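Search the help pages
Go
Clear

Is there any point to the "natural clutter" rule for hand-held gripper recordings?

Last updated: December

saltmarsh_9

We got the Drosport home recording checklist, version 2, and I've read it more times than it deserves. Rule 31 says the table must show "natural clutter", the layout must be changed every 15 minutes, and no item may be placed "for the benefit of the gripper". Fine words, but they don't tell me how to follow them. If I put a sponge on the table, I placed it. If I turn a cup so the jaws can get around it, have I broken the rule? And who would ever know?

My own guess is that someone wrote this after one bad batch and it stuck. I do kitchen table clearing, with sponges, a foil bag, food packages and a lot of plastic bags on a plaid cloth. I'd like to know which parts of the rule people really follow and which parts get a tick in the box.

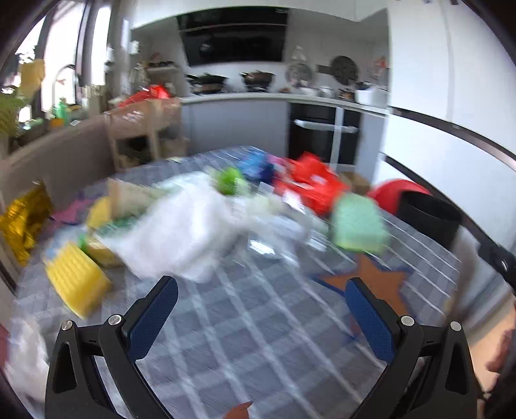

tin_kettle

The 15 minutes is the part I'd ignore. A layout goes stale when you have learned it, and with me that can be the third run. Once your hands know where the sponge is, you stop looking, and your approach comes out the same every time. A timer can't see that.

"For the benefit of the gripper" I do take seriously. What I was taught at Brorumstead was to tip everything out of a bag, step away, and touch nothing except what's about to fall off the table. If the cup lands badly, then it landed badly, and you pick it up from there. A missed grasp stays in the recording too. I know people who delete theirs and I think it makes the whole set worthless, but the checklist says nothing on misses, which tells you how much thought went into it.

saltmarsh_9

Tipping out a bag I can do. I tried it Saturday and changed the layout whenever I got bored. It felt less fake than arranging things, I'll give it that. I still don't see how a reviewer could tell the difference from the footage. My sponge ends up tilted either way, with crumpled wrappers behind it. 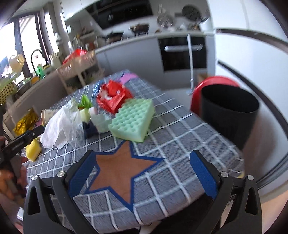
More answers

plumb_line_ok

Reviewers can tell over a whole set, I think, though not from one run. If the soft things are always near and the bottles are always far, someone laid that table. I looked through almost 60 runs of a friend's and the trash bin was never moved once. Nothing in the rule covers the bin. The clutter gets all the attention and the furniture gets none, and I suspect the furniture matters just as much.

Here's what I'd write in place of Rule 31:

- Tip out, don't arrange.
- Change the layout when you can reach for something without looking.
- Move the bin and the stool now and then, and write down when you did.
- Keep the misses.
- Leave the rest of the room as people live in it.

The last one I have no proof for. People clear the counters behind the table for no reason I can find.

saltmarsh_9

Counters are staying as they are, I cook on that stove. Pots, rice cooker, towel on the oven handle, all of it. My problem is more with patterned cloths. The checklist wants "plain or patterned", which covers every cloth ever made. Mine has a lattice pattern and I've got stars in the picture as well, and I can't find out if that counts against me.

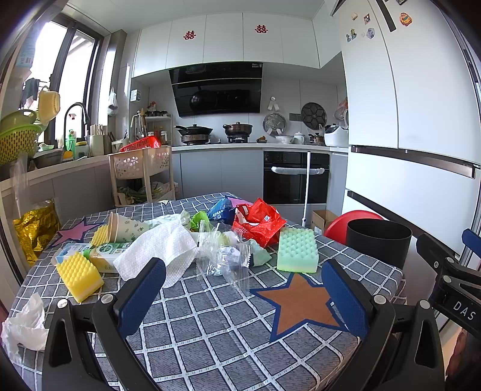 Should the cloth be changed along with the layout?

Only between sessions. Changing it in the middle of one makes the notes hard to follow, and the checklist asks for one table covering per session in the part on setup.

mossgate

just follow the list. they wont pay for sets that dont. we use the Szűcs one and its stricter and we live

tin_kettle

Strict isn't the same as good. I had the Szűcs list for a while and it wanted every item named before each run, with no field for where it was. Pages of "cup, cup, bag".

saltmarsh_9

Where I've landed: tip out, keep misses, bin moves when I remember. The paper cup gets picked up lying on its side if that's how it lies. I'm still writing a layout change every 15 minutes in the log, only now I also write the real time next to it. If Drosport objects they can explain what the number is for.
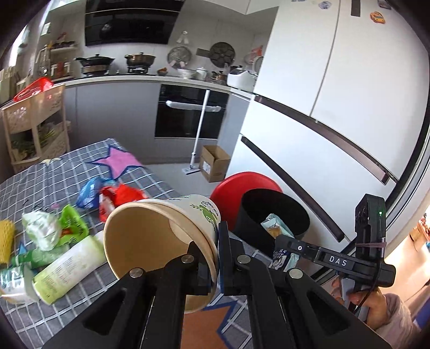 plumb_line_ok

Don't put two times in the log. Put the real one in and add a line in the notes field saying why. A log with two columns that disagree will get sent back, and then you'll be arguing about the log and the rule will stay as it is. Skakon's template has a free box for this, so you could copy the wording from there.

saltmarsh_9

OK, one time. I've asked them where the number came from and will post the reply if I get one.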